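Wurzelschäden an Gehwegplatten: Plattenbelag aufnehmen und neu verlegen

Aktualisiert am 16. Januar 2025, Text: Roswitha Auer

Wenn Baumwurzeln einen Plattenweg anheben, entstehen Kanten, an denen man hängen bleibt. Bei modularen Belägen muss dafür in der Regel kein Material ersetzt werden. Die betroffenen Platten werden aufgenommen, der Unterbau wird angepasst und die Platten kommen wieder an ihren Platz. Die Anleitung gilt für Betonplatten und Gummigranulatplatten in ungebundener Bauweise auf privaten Wegen. Öffentliche Gehwege sind Sache der Gemeinde.

Benötigt werden Plattenheber, Gummihammer, Richtscheit, Wasserwaage, Handkelle, Kreide, Splitt der Körnung 2/5 und Fugensand. Für Gummiplatten mit Steckverbindern braucht man zusätzlich den passenden Lösehaken.

Schritt 1: Bereich festlegen
Legen Sie das Richtscheit längs und quer auf den Weg und markieren Sie mit Kreide, wo der Belag von der Solllage abweicht. Nehmen Sie auf jeder Seite eine Plattenreihe mehr hinzu. Wer zu knapp arbeitet, bekommt am Rand eine neue Kante.

Schritt 2: Platten nummerieren und aufnehmen
Nummerieren Sie die Platten fortlaufend und zeichnen Sie eine kleine Skizze. Beginnen Sie am Wegrand, dort lässt sich der Heber am leichtesten ansetzen. Steckverbinder zuerst auf der ganzen Länge lösen, dann die Platte senkrecht anheben. Beim System Tavby sitzen die Verbinder in der Längsfuge, beim älteren Hoser in der Querfuge.

Schritt 3: Wurzeln freilegen
Tragen Sie den Splitt mit der Handkelle ab und legen Sie die Wurzeln von Hand frei. Feine Wurzeln können sauber abgeschnitten werden. Bei Wurzeln über 2 cm Durchmesser holen Sie vorher fachlichen Rat ein, denn das Kappen kann die Standsicherheit des Baums gefährden. In vielen Gemeinden gilt außerdem eine Baumschutzsatzung.
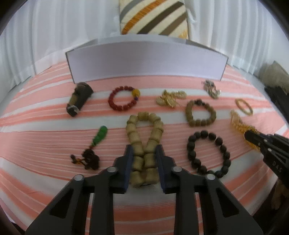 Schmuck und kleine Ziergegenstände auf gestreiftem Tuch

Schritt 4: Unterbau angleichen
Bleibt die Wurzel erhalten, wird der Weg über sie hinweggeführt. Ziehen Sie den Splitt so ab, dass eine flache Rampe entsteht. Svatopluk Malý, der für uns die Musterfläche Quezada angelegt hat, verteilt den Anstieg auf mindestens acht Plattenreihen. Ein Vlies zwischen Boden und Splitt hält die Bettung sauber und lässt Wasser durch. Folie ist ungeeignet.

Schritt 5: Platten verlegen
Legen Sie die Platten nach der Skizze zurück und klopfen Sie sie mit dem Gummihammer fest. Kontrollieren Sie nach jeder Reihe die Höhe. Das Quergefälle sollte dem des übrigen Weges entsprechen. Betonplatten brauchen eine Fuge von 3 bis 5 mm, Gummiplatten werden nach Herstellerangabe gestoßen.

Schritt 6: Fugen füllen
Fugensand trocken einkehren und nach einigen Tagen nachfüllen. Bei wasserdurchlässigen Platten nur gewaschenen Sand verwenden, feine Anteile setzen die Poren zu.

Zeitbedarf
Für die Musterfläche mit 49 Platten haben zwei Personen einen Arbeitstag gebraucht, Wurzelarbeiten eingeschlossen.

Kontrolle
Prüfen Sie den Weg einmal im Jahr mit dem Richtscheit, am besten im Juni. Gebrochene Betonplatten tauschen Sie einzeln aus. Bei Gummiplatten genügt es meist, die Verbinder nachzudrücken.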